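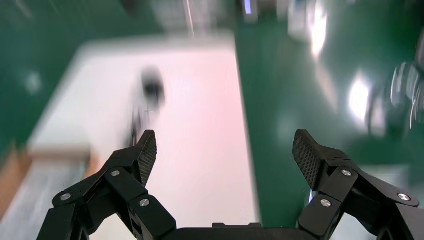
Paper manuals – keep or toss?
Koralano Home Forum > Kitchen & Household > General

mudroom62
Posted 8/7/23
Cleaning out the hall closet, found 50 manuals. Fifty. Half for stuff we don't even own anymore, bread machine, a fan that died in the old apartment, Grillia toaster oven in 4 languages. Spouse says recycle the whole pile, it's all online. I say no way. What do you all do?

tallboy_dresser
Toss. Did mine in March, haven't missed one. Type the model number in, there's your pdf.

pennyloafer
Keep!! Tape it inside the cabinet door next to whatever it goes with. My mom did that and I still know how to descale her kettle.

tallboy_dresser
And what happens when the cabinet door has six of them on it

pennyloafer
Then you get another cabinet lol

sixpence_k
The "it's all online" thing is only true for newer stuff and big names. Tried to find the sheet for my Hauser food mill. Company site has a picture of the mill and a contact form. Wrote them twice. Wound up on one of those manual sites where you click through eleven ads and then it's the wrong model, in Dutch.

mudroom62
See this is what I'm telling my spouse

grassyknees
Middle road – scan them. Phone app, takes a minute per page, name the file with the model number and the year you bought it. Then toss. I have the lot in one folder and can get at it from the garage.

tallboy_dresser
A minute a page for 80 pages of "do not immerse cord in water". Who has the time

grassyknees
You skip the safety pages. And the other languages. Most of these come down to one sheet, both sides.
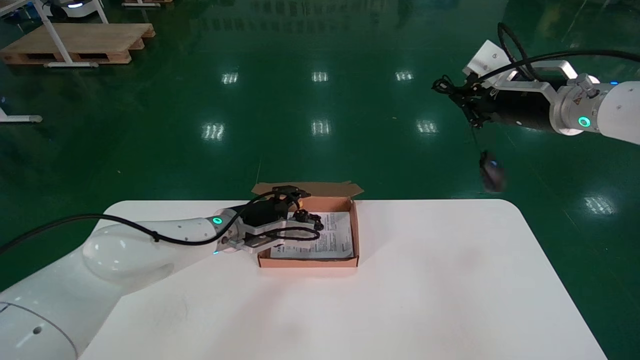 Page 2 of 4

oldpinecone
Fold-out sheets are the worst for scanning tho. The big ones, text the size of ants. Phone never gets the corners flat and then the columns run together when you try to read it later. Put a pane of glass from a picture frame over it. Daylight, no flash.

sixpence_k
Glass trick is good, thank you

mudroom62
Update, sorted last night. Three piles: still own it, don't own it, no idea what this is. Third pile is biggest somehow. There's one that only says "Part B fits Part C" and a drawing of a hook.

pennyloafer
Curtain rod. Bet you anything

rusticmug
Going to disagree with the scan crowd. Hard drive died in the spring and my whole neat folder went with it, had the backup set up wrong the entire time. Paper in a shoebox in the basement was fine. Little musty. What I do now is keep the box AND the paper for anything with a warranty, two years, then
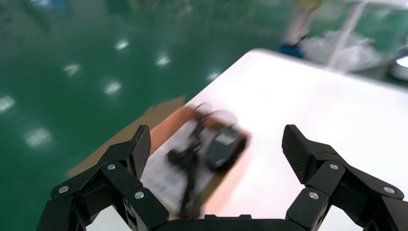 the box gets flattened and the sheet goes in an accordion file by room. Kitchen, laundry, bath, yard, other. Receipt stapled to the back of the sheet so they can't get seperated. Dusthorpe wouldn't touch my dehumidifier claim without the receipt and it took me a whole weekend to find the dumb thing.

tallboy_dresser
Keeping the boxes?? For two years? Where do you people live

rusticmug
House with a basement. Works for me, not saying do it in a studio

grassyknees
Your drive dying isn't an argument against scanning, it's an argument for backups. Put it in two places. I email the important ones to myself too.

rusticmug
Sure but I'm not going to remember to do that and neither is 90% of this thread. The shoebox doesn't need remembering

oldpinecone
Both right imo. Also write ON the paper. Date you changed the filter, which screw was stripped, what size bulb it took. My furnace sheet is more my handwriting than theirs by now. Can't get that off any website.

mudroom62
OK that one sold me. Writing on them. Spouse has agreed to one accordion file, ONE, and if it doesn't close I have to start pulling stuff.
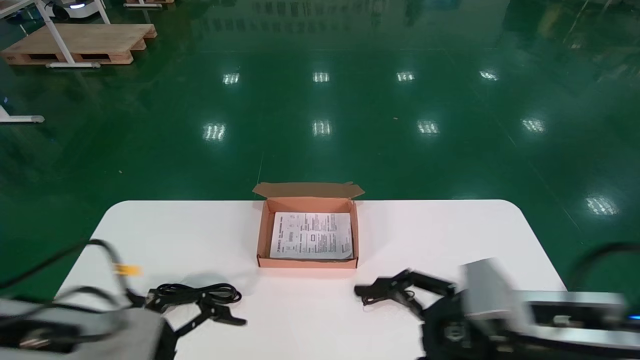
sixpence_k
Don't staple if the sheet's that thin shiny kind, it tears out the first time you unfold it. Binder clip. And if anybody has the Hauser food mill one please please message me, I'll pay postage

pennyloafer
which size mill? I have the small one, think the sheet's still taped up in the pantry. Will look tonite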